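水切れのはなし ― 身近な水滴から考える表面張力とぬれ
生活科学ゼミ 課題研究報告書
提出日 4/12/10
班員 モンセラット・ペニャルベル、セベリーノ・ベニテス

はじめに

きっかけは学食の返却口でした。同じ水をかぶったはずなのに、茶碗には薄い水の膜がべったり残り、プラスチックの小鉢では水が丸い粒になって転がっている。毎日見ていたのに、一度気になり出すともう止まりません。二人で昼休みのたびに食器をのぞきこみ、気がついたら研究テーマが決まっていました(もともとは発酵食品をやる予定でした)。

この報告書では、水滴が物の表面に残るか流れ落ちるかを左右するもの、つまり表面張力と「ぬれ」について調べたこと、そして自分たちの手で試してみたことをまとめます。物理が専門の人には物足りないところもあると思いますが、私たちにとっては調べれば調べるほど面白くなるテーマでした。

1 水はなぜ丸くなりたがるのか

水の分子どうしは互いに引き合っています。液体の内部にいる分子はまわり全部から引っぱられるので力がつり合いますが、表面にいる分子は外側に仲間が少なく、内側へ引かれがちです。その結果、水は表面積をできるだけ小さくしようとします。同じ体積でいちばん表面積の小さい形は球なので、小さな水滴は丸くなる。教科書では数行で終わる話ですが、葉の上の朝露も、蛇口の先でふくらむ水も、これで説明がつくと知ったときは本当に感動しました。

大きな水滴が平たくつぶれるのは、重力が勝ってくるからです。表面張力と重力の力くらべの境目になる長さを毛管長といい、室温の水では3ミリに少し足りない程度です。定規で見るとずいぶん小さく感じますが、台所で見かける水滴はちょうどこの境目あたりのものが多く、丸いものと平たいものが隣り合っているのはそのためです。

2 ぬれと接触角

水滴を板の上に置いたとき、水滴の縁と板がつくる角度を接触角と呼びます。角度が小さいほど水はべたっと広がり、大きいほど丸く盛り上がります。90度より小さければぬれやすい(親水性)、大きければはじく(撥水性)というのが普通の区別です。

よく洗ったガラスは接触角がとても小さく、水は膜になって広がります。反対にパラフィンを塗った面では90度を超えます。私たちが最初につまずいたのは、指で一度触れただけのガラスです。皮脂がついたところだけ水の膜が切れ、指紋の形がうっすら浮かび上がります。失敗した試料のはずなのに二人で大喜びしてしまい、その日の測定はそこで終わりました。

もう一つ、本を読んで初めて知ったのが接触角ヒステリシスです。傾けた板の上の水滴は、下側の角度と上側の角度が違います。下側は前へふくらみ、上側は後ろに引きずられて薄くなる。この差が大きい面では水滴がなかなか動きません。つまり接触角の大きさだけでは「転がりやすさ」は決まらないのです。雨の日の窓で、かなり傾いているのに居座り続ける水滴がいる理由がようやくわかりました。

3 試したこと

3-1 材料

ガラス板、ステンレス板、アクリル板、それに台所用のシリコーンシートを使いました。撥水の比較用には、ゼミ室の棚にあった布用スプレー「Zillamell」を綿布に吹いたものと、何もしない綿布を用意しました。板を傾ける台は、木工室のNukbridgeという角度つきの作業台を借りています。板をはさんでネジを回すだけで角度が変えられて、これがとても使いやすかったです。

水は水道水と、先生に分けてもらった精製水の2種類。滴下には目盛りつきのスポイトを使い、同じ高さから落とすようにしました。温度は22度に保ちました。

3-2 方法

板に水滴をのせて少しずつ傾け、水滴が動き出したときの角度を読みます。これを一つの条件につき8回くり返し、平均をとりました。板は毎回、中性洗剤で洗ってから精製水ですすぎ、自然乾燥させています。布で拭くと繊維が残り、そこに水が引っかかることが予備実験でわかったためです。

待ち時間が思ったより長く、セベリーノはその間に参考書を一冊読み切っていました。

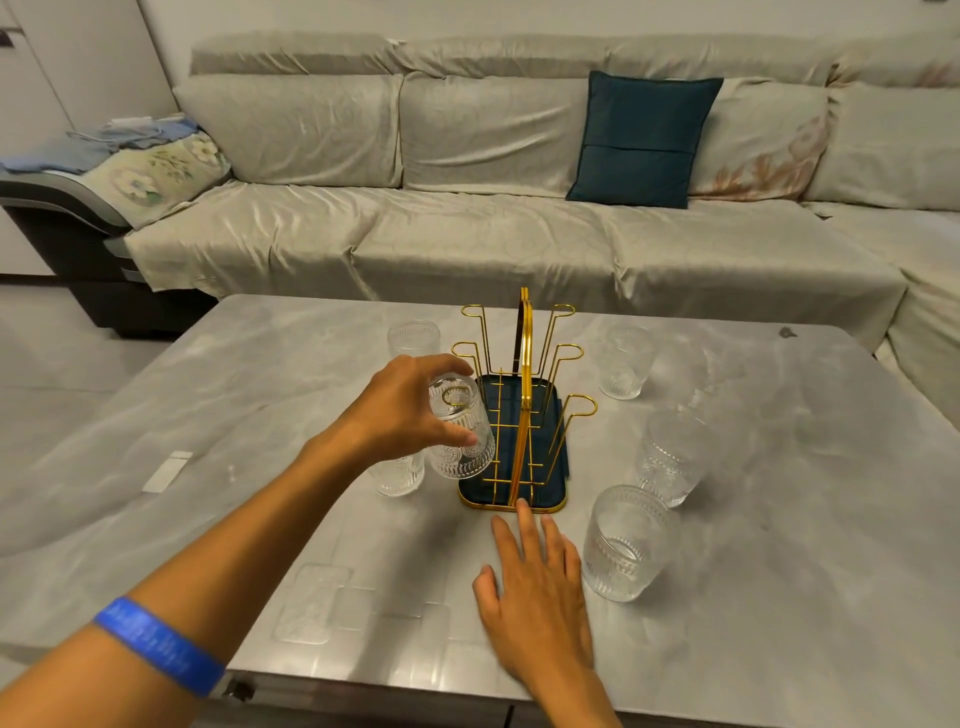 洗った器を伏せて乾かすと、縁のところに水が最後まで残りやすいのはどうしてですか。
表面を下りてきた水が縁でいったん行き場を失い、表面張力でそこにしがみつくためです。縁にたまった水は、重さが表面張力による支えを上回ったときに初めてしずくになって落ち、それより少ない水は蒸発を待つことになります。

中間発表でこのやりとりをしたあと、さらに突っこんだ話になり、縁の形でも変わるのではないかという意見をもらいました。丸みのある縁と角ばった縁では水のたまり方が違うはずで、ここは次の課題にしたいと思っています。

3-3 結果

ガラス板では、きれいに洗った直後は水滴という形にならず、膜になって流れてしまうことが何度もありました。「動き出す角度」を決められない回が続き、これは測定法がガラスに向いていなかったということです。最終的に、ガラスの値は参考扱いとして表から外しました。

アクリル板とステンレス板では水滴がはっきりでき、測定も落ち着いていました。ステンレスは研磨の筋が入っていて、筋に沿った向きに傾けたときのほうが早く流れ、筋を横切る向きではしばらく粘ります。同じ板なのに向きだけで結果が変わる! ここがいちばん盛り上がったところで、ノートのこのページだけ字がひどく乱れています。

シリコーンシートは見た目には水をよくはじくのに、かなり傾けても水滴が動かないことがありました。ほぼ垂直の83度でようやく動いた回もあります。丸く盛り上がっているのに落ちない、まさに2で書いたヒステリシスの話です。本で読んだことが目の前で起きると、やはり全然違います。

綿布については、何もしないものはすぐに水を吸ってしまい、水滴の観察になりませんでした。スプレーをしたほうでは粒のまま残りましたが、指で押しつけるとしみこみます。布の撥水は繊維のあいだに空気があって成り立っているところがあり、押すことでその空気が追い出されるのではないかと考えました。

3-4 洗剤を入れてみる

精製水に洗剤をほんの少し混ぜると、どの板でも水滴が低く広がりました。界面活性剤が表面に並び、表面張力を下げるからです。このとき試しに、1円玉を浮かべたコップに洗剤を垂らす定番の実験もやってみました。1円玉はあっけなく沈みました。小学生のときにも見たはずなのに、理由がわかって見ると面白さがまるで違います。

4 植物と建物に見る水のさばき方

9月に植物園へ出かけ、いろいろな葉に霧吹きで水をかけさせてもらいました(許可はとっています)。ハスの葉で水が玉になるのは有名ですが、私たちが夢中になったのはサトイモの葉です。葉を揺らすと玉どうしがくっつき、一つになった途端に勢いよく滑り落ちます。表面には細かい突起があり、さらにロウのような物質で覆われているため、水は突起の先だけで支えられているそうです。

熱帯の植物には、葉の先が細長くとがったものがあります。滴下先端と呼ばれ、葉の上の水を先へ集めて落とす役目があると考えられています。とがった先では水がたまる場所が狭く、小さなしずくのうちに落ちやすい。本当にそれが主な役割なのかは研究者の間でも議論があるとのことで、断定はできません。

帰り道、モンセラットが急に立ち止まって見上げたのが、Iglesiasという喫茶店の軒先でした。軒の下面に細い溝が一本彫ってあります。水切りといって、雨水が下面を伝って壁まで回りこむのを溝で断ち切る工夫です。水は下向きの面にもくっついて進むことができるので、こうした溝がないと壁が汚れたり傷んだりします。それ以来、二人とも建物を見ると窓台の裏をのぞくようになりました。

5 乾くということ

水が流れ落ちたあとに残った分は、蒸発するしかありません。蒸発の速さは温度、湿度、風、そして空気に触れている面積で変わります。膜になって広がった水は面積が大きいため早く乾き、丸い粒は同じ量でも時間がかかります。つまり、はじく面のほうが早く乾くとは限らないのです。粒が転がり落ちてくれればよいのですが、落ちずに残ると、かえって最後まで居座ることになります。学食のプラスチック小鉢がいつまでも水滴だらけだった理由は、これだと思います。

水道水で測ったあとの板には、白い輪のような跡が残りました。水に溶けていたカルシウムなどの成分が、蒸発で取り残されたものです。粒の縁のほうが濃くなるのは、縁で蒸発が速く進み、それを補うように中から外へ水が流れて、成分を運ぶためだそうです。コーヒーをこぼした跡の縁が濃いのと同じ仕組みで、英語でもコーヒーリング効果と呼ばれています。精製水の板にはほとんど跡がなく、並べて机に置いておいたら、通りかかった先輩がどちらが新品かと聞いてきました。

6 反省と今後

いちばんの反省は、ガラスの扱いです。洗浄してから測定するまでの時間を記録していなかったため、空気中の汚れがどれだけついたかを後からたどれません。次は時間をそろえ、膜になる場合は流れ切るまでの時間を測るなど、別の方法を考えます。

水滴の動き出しを目で判断していたことも問題でした。二人で別々に読むと、最大で4度ずれた回があります。横から動画を撮って後で確認する方法に変えたいところです。ゼミの共有ソフトPuttonには動画から角度を読む機能があるらしく、いま使い方を練習しています。

今後やってみたいのは、縁の形を変えた比較、筋のある金属板の追加測定、それから冬の室内での乾き方です。特に金属板は、自分たちで紙やすりをかけて筋の深さを変えた試料を作り始めていて、もう早く測りたくて仕方がありません。

謝辞

作業台を快く貸してくださった木工室の皆さん、葉の名前を一枚ずつ教えてくださった植物園の方、中間発表で鋭い質問をくれたゼミの仲間に感謝します。精製水を予定よりだいぶ多く使ってしまった件は、先生に改めてお詫びします。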